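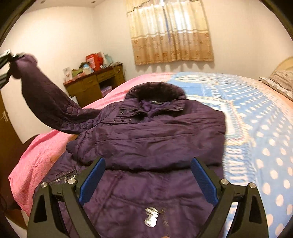

Kenna Buchanan plie des vêtements pour les autres depuis onze ans. Elle a commencé à Dunbar, chez des particuliers, avant de rejoindre Gutgate, un petit service de rangement à domicile fondé par Gavin Cruickshank. L'équipe s'occupe surtout d'armoires et de chambres. Nous l'avons rencontrée à Cundton pour parler d'un vêtement qui prend beaucoup de place : la doudoune.

« Les gens la gardent sur un cintre toute l'année, dit-elle. Une doudoune occupe autant de tringle que quatre ou cinq chemises. Dans une petite chambre, ça compte. »

Sa méthode commence sur le lit. Elle étale le vêtement, vide les poches, puis ferme toutes les glissières. Les manches viennent ensuite. « Je tire chaque manche bien à plat avant de la rabattre. Si on la laisse en boule, elle fait une bosse au milieu et le paquet ne tient pas. » Elle rabat les deux manches sur le devant, plie le corps dans la longueur et roule depuis le bas, en appuyant avec l'avant-bras pour chasser l'air.

Le col demande plus d'attention, surtout lorsqu'il est bordé de fourrure. Kenna Buchanan le laisse toujours à l'extérieur du rouleau. « Une fourrure écrasée six mois, il faut la brosser longtemps. Si elle se détache, on l'enlève et on la range à part, dans un sac en coton. »
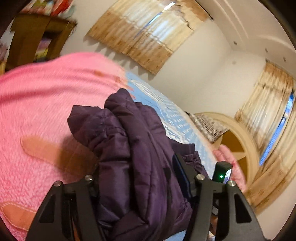
Une doudoune matelassée violette, repliée sur elle-même devant une couverture rose.

Elle ne croit pas beaucoup aux housses sous vide. Elle en a utilisé pendant deux hivers -- « tout le monde en voulait » -- et les a abandonnées pour les vêtements en duvet. « On récupère une galette. Pour du synthétique, passe encore, mais pas d'une année sur l'autre. » Elle préfère une boîte en tissu, fermée sans forcer, sur l'étagère du haut ou sous le lit.

Et le lavage ? Avant de ranger, toujours. Elle regarde les poignets, le col et le bord des poches. Une doudoune qui sort de la machine passe la nuit sur un séchoir, parfois deux. « Je palpe les coutures. Si c'est encore frais sous les doigts, j'attends. »

Gavin Cruickshank, lui, tient les comptes et le carnet de rendez-vous. L'an dernier, Gutgate a fait 179 visites, dont 32 à Rirnmont, où l'équipe n'allait pas auparavant. « Novembre est notre plus gros mois, explique-t-il. Les clients ressortent les manteaux et s'aperçoivent que rien ne rentre. » Il aimerait les voir appeler plus tôt, à la fin de l'été par exemple.

Kenna Buchanan range-t-elle aussi bien chez elle ? Elle hésite. Ses pulls sont pliés, ses draps aussi. Sa propre doudoune est accrochée derrière la porte de l'entrée. « Je la mets presque toute l'année, répond-elle. Il y a du vent, ici. »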